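# Comparing Grippers Before Buying Them: An Interview with Intan Yeoh

*17 January 2022*

The Effiong Laboratory at Kirnolville has spent the past several months deciding which gripper its teaching and research arms should carry. Much of that work has been done in simulation. Intan Yeoh, who leads the manipulation group, met with the newsletter to discuss how the comparison was set up and what the group has learned so far.

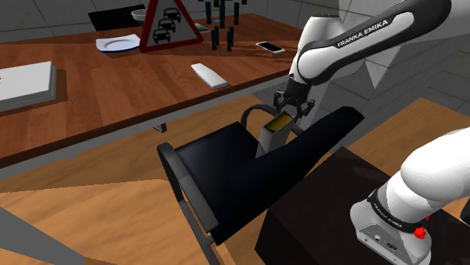 The laboratory began with the parallel gripper because most of its existing programs were written for one. Two other designs were then added to the comparison: a three-finger hand and a suction tool built to the group's own drawings. All were tested on the same simulated Franka Emika arm, with the same controller and the same set of tasks.

"We wanted to change one thing at a time," Ms. Yeoh said. "In earlier work we had changed the gripper and the controller together, and we could not say afterward which of them had made the difference. That was our own mistake, and it cost us most of a summer."

The trials are run in an environment the group calls Ondthorpe. It places household and office items in rooms with tables and chairs, and the arrangement changes from one trial to the next. Ms. Yeoh explained that a clear tabletop had been used at first, and that it had given results that were too favorable to every design.

"On a clear table, all three tools looked fine," she said. "Once there was furniture close to the arm, the differences were plain. The three-finger hand is wide. It can hold a great many shapes, but it needs room to open, and very often it did not have that room."

The comparison now covers 978 trials. Of these, 286 involve open containers, which the group treats as a separate category. A container must be lifted and carried without being tipped past a set angle, and the program records the tilt throughout the movement. A trial in which the container reaches its goal but leans too far on the way is scored as a failure.

Asked how the parallel gripper had performed with containers, Ms. Yeoh was careful in her answer. It completed 68 percent of those trials, the highest figure of the three tools, but she does not regard the result as settled.

"The number depends a great deal on where the fingers close," she said. "If they take the container near the rim, it stays close to level in most cases. If they take it at a corner, it begins to turn as soon as the arm speeds up. We can improve the figure by choosing better grasps, and we can also improve it by moving slowly. Those are different kinds of improvement, and they should be reported separately."

The suction tool did well with flat items such as boxes and telephones. It was withdrawn from the container category after the first round, as the available surfaces were often too small for the cup.

The group also compared camera positions. A camera fixed to the wrist gave a close view of the object but lost sight of it when furniture came between them. A camera set apart from the arm kept more of the room in view, although the arm itself sometimes blocked the object. Ms. Yeoh said that the group now uses both, and that combining them required 7 weeks of work on calibration.

"I would have liked to avoid a second camera," she said. "It is one more thing to mount and one more thing to check. The wrist camera alone was not good enough near the chairs, so we accepted the extra work."

Simulation has limits that the group takes seriously. Contact between a finger and a smooth surface is difficult to model, and the weight of a container's contents is treated more simply than it would be in the laboratory. Friction values were taken from bench measurements made in August, using finger pads supplied by Prustska, a small workshop that makes parts for the laboratory.

"I do not expect the percentages to carry over," Ms. Yeoh said. "I do expect the order to carry over, at least for containers. If it does not, we will want to know why before we buy anything."

Physical trials will begin with the parallel gripper and a shortened list of tasks. The three-finger hand will follow if a loan can be arranged. The same scoring program will be used for both, including the tilt limit, and the furniture will be placed according to layouts exported from Ondthorpe.

Ms. Yeoh was asked what advice she would offer to a laboratory starting a similar comparison. She suggested keeping the failed trials and sorting them by cause.

"We had a single column that said 'failed,'" she said. "We later had to replay every one of those trials to find out whether the arm had struck something, dropped the object, or never reached it. Write the cause down the first time."

The group's task list and scoring rules are available to other departments on request to the laboratory office.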